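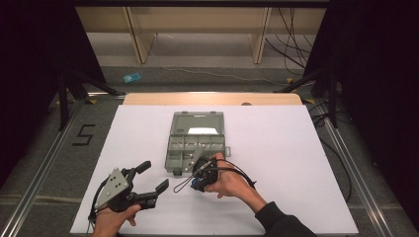
Most of the questions we get about small parts storage come down to the same few points, so we've put the answers on one page. They apply to the compartment boxes we lend out from the Trerkura parts library and to most similar boxes you might have at home. The type we get asked about most is the translucent grey-green organizer with a hinged lid, small rectangular sections along the hinge side and larger bins toward the front. A paper sheet inside the lid, like the one in this box, is a good place for a list of contents. Last updated 09/08/2018.

## Choosing a box

**What size of box should I start with?**

Start with one box that has a mix of small and large sections. People tend to buy three or four at once and then find that half of them hold a few odd washers. Fill one, see what doesn't fit, and buy the next one to suit.

**Is a clear box better than a solid one?**

For mixed hardware, yes. You can check what's in it without opening it, and you're less likely to buy a second bag of something you already own. Tinted plastic is fine for this. Solid boxes make sense for anything that fades in sunlight, such as coloured thread or some beads.

**Are the dividers removable?**

It depends on the box. Some have slots moulded into the walls and the dividers lift straight out. Others are moulded as one piece with the tray and can't be changed. Check before you pull. If a divider doesn't move with a light upward tug, treat it as fixed.

**Why do small parts get under the dividers?**

Removable dividers often leave a thin gap at the bottom. Flat washers, jewellery findings and watch screws will travel through it if the box is tipped. Keep those in a box with fixed dividers, or put them in small zip bags first and then into the section.

## Sorting

**How should I arrange the contents?**

Put the smallest items in the small cells at the back and the bulky ones in the front bins. Within a row, go from smallest to largest, left to right. If you sort screws, sort by thread first and length second. Doing it the other way means you end up comparing threads under a lamp every time.

**Where should I do the sorting?**

On a large, flat, pale surface with some kind of edge. A white board on a table works well, as dropped screws show up against it. A strip of wood along the back will stop things rolling off the far side. Avoid sorting over carpet.

**Do I need to empty the box before re-sorting?**

If more than a few sections are mixed up, yes. Empty everything, wipe out the sections, and fill it again from scratch. Swapping one section at a time takes longer and you run out of free cells.

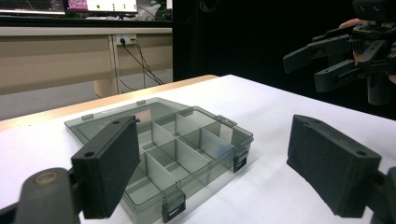
*Organizer open on a white surface, lid folded back, latches on the long front side.*

**What's the easiest way to empty one section only?**

Use tweezers for a few pieces. For a lot of small pieces, press a lump of reusable putty into the section and lift. Tipping the box will empty the neighbouring sections as well, unless you cover them with a strip of stiff card held down by hand.

**Can I keep tools in the same box?**

A short screwdriver or a pair of tweezers can go in if it lies flat in one of the front bins. Don't lay anything across the tops of the dividers and then close the lid. It puts pressure on the hinge and the latches won't seat properly.

## Labelling

**Should I label the lid or the sections?**

Both, if you have the patience. If you only do one, do the lid. Draw a grid that matches the sections and write the contents in pencil, so you can change it. Remember that an open lid is flipped over compared to a closed one, so decide which way you'll be reading it before you start writing.

**What kind of label comes off cleanly?**

Paper labels with removable adhesive, or plain paper cut to size and taped at the corners. Permanent labels leave a grey residue on plastic. Warm soapy water and a fingernail will get most of it off. Don't use acetone, as it will cloud or crack many plastics.

## Care and repairs

**How do I clean a compartment box?**

Lukewarm water, dish soap and an old toothbrush for the corners. Leave it upside down on a towel overnight. Don't put it in the dishwasher - the heat can warp the lid so it no longer sits flat on the tray.

**One latch won't stay closed. Is the box finished?**

Not necessarily. Look for grit or a stray pin under the latch first. If the latch has come off its pivot, it can often be pressed back on. If the plastic is cracked, a wide elastic band will do for storage on a shelf, but don't carry the box around like that.

**How full can I make it?**

Keep the contents below the top of the dividers. Anything higher will move into the next section when the box is picked up. Weight matters too. A box full of steel fasteners should be carried flat with both hands.

## Borrowing from the parts library

**How many boxes do you have?**

There are 70 compartment boxes in the collection, and 51 of them are available for loan. The rest stay on the shelves at our Nekberg room.

**How long can I keep one?**

Until the end of the month after you borrow it. A box taken out at any time in July is due back at the end of August. You can renew it at the Nekberg or Baran counter.

**Do I have to return it empty?**

Yes, and wiped out. Please check the corners of each section and take your own paper list out of the lid.

**Do you take donated hardware?**

We do, sorted or unsorted, at the Grinden drop-off shelf. We can't accept anything rusty, oily or sharp enough to go through a bag.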